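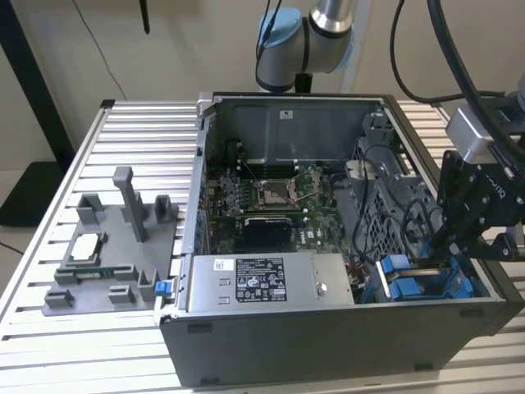 Handout 5: Reporting the Homes of Well-Known People

Home Courses Handouts Staff Timetable Contact

Search this site Enter keywords Go

Preltus School of Media
Module: Entertainment and Lifestyle Reporting
Module leader: Marama Pryor
Revised May 12, 2025

Purpose of the session

The buying and selling of houses by actors, musicians, athletes and television presenters is among the most widely read subjects in entertainment reporting. It is also a subject in which small errors are copied quickly from one outlet to the next. This handout covers where such stories come from, how a price should be stated, how sources close to a couple should be treated, and how much of an address may properly be given. It should be read before the seminar led by Kedir Hailu.

Students are expected to have completed the reading for Handout 4 (Separation and Divorce: Terms and Timing), as several of the points below depend on it.

1. Where a property story begins

Most stories of this kind start in one of four ways. An estate agent or publicist lets it be known that a house is for sale. A sale appears in public records. A neighbour or a local newspaper notices a new arrival. Or the well-known person mentions the house in an interview or on a social media account.

Each of these has its own weaknesses. An agent has an interest in the price seeming high and the house seeming desirable. Public records may name a company or a trust as the buyer, and the link between that company and the person has to be shown by other means. Neighbours are sometimes mistaken about who lives next door. Interviews are often given months before they are published, by which time the person may have moved again.

A student who cannot say which of the four applies to a given story should not yet be writing it.

2. Stating the price

The asking price, the price agreed and the price recorded are three different figures. Copy must make clear which is meant. "Listed at" refers only to the asking price. "Bought for" and "paid" refer to a completed sale and should be kept for cases where completion has been confirmed. Where the source is another publication, that publication is to be named.

Currency conversions are given once, in brackets, after the original figure. The rate used is that of the day of writing and not that of the day of sale, unless the story concerns profit or loss. Headlines carry the currency of the outlet's main readership.

Size causes similar difficulty. American listings normally give floor area in square feet and land in acres, and may or may not count a guest house, a garage or a covered terrace. If the listing does not say what has been counted, the copy should attribute the figure to the listing.

3. Case for discussion: the Tomoana house

The following case was written for this course by Elsie Halliday and is used in the seminar.

Ruby-Lee Lowther, a singer, and her former husband separated in October. A company named Rillell has since bought a waterside house in Tomoana. A website reports that Lowther is the buyer, that the house stands across the water from her former husband's new home, and that the two "plan to share the school run by boat". The last remark is given to "a friend". 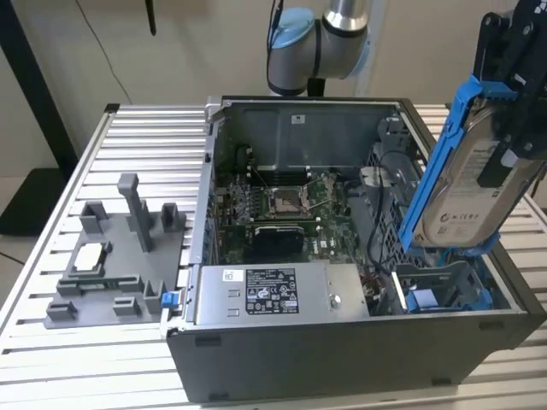 Students should prepare short written answers on the following matters.

(a) What would be needed to connect Rillell with Lowther? A shared business address is useful but is seldom enough by itself, as a firm of accountants may lend its address to a large number of clients.

(b) Is the distance between the two houses of public interest, or merely of interest? The distinction was set out in Handout 2 and will be examined.

(c) What weight can the friend's remark bear? The remark concerns children. It describes an intention and not an event, and the friend is unlikely to have been present at any discussion of it.

(d) How should the story be worded if Lowther's representative declines to comment? Note that a refusal to comment is not a confirmation, and that "did not respond" may be used only where a fair period for reply has been allowed.

4. Unnamed sources

Entertainment reporting relies on unnamed sources more heavily than most other kinds. The school does not forbid their use in student work. It does require that the name be known to the tutor, that the reason for withholding it be recorded, and that the description given to readers be accurate. "A source close to the couple" should mean that the person is close to both parties. Where the source knows only one of them, the copy should say so.

Remarks which are light in tone still need care. A joke made by a source about two former partners living near one another can easily be repeated elsewhere as fact. Students should quote such remarks in full — including any part that shows the speaker was not being serious — or leave them out.

5. Addresses, pictures and safety

The town or district is normally sufficient. Street names are omitted unless they have been widely published by the person concerned, and house numbers are omitted in every case. Views which show gates, security posts or a child's bedroom are not to be used, even where they form part of a sale brochure. Details of when the owner is away must be removed.

Particular care is required after a separation. Custody arrangements may still be before a court, and a report that places one parent at a certain house on certain days can do real harm. In cases of doubt the matter is to be referred to Elsie Hinds before anything is filed.

6. Assessed work

Each student will submit one property report of no more than 600 words, together with a source sheet. The report may concern a completed sale, a listing or a rental. Work based solely on another outlet's report will not be accepted.

The source sheet must list every figure in the report with its origin. Last year 112 reports were submitted and 68 passed at the first attempt; missing or incomplete source sheets were the commonest cause of failure.

Late work is dealt with under the general rules in the course guide. Requests for more time go to the module leader in writing, before the deadline, and should state the new date sought.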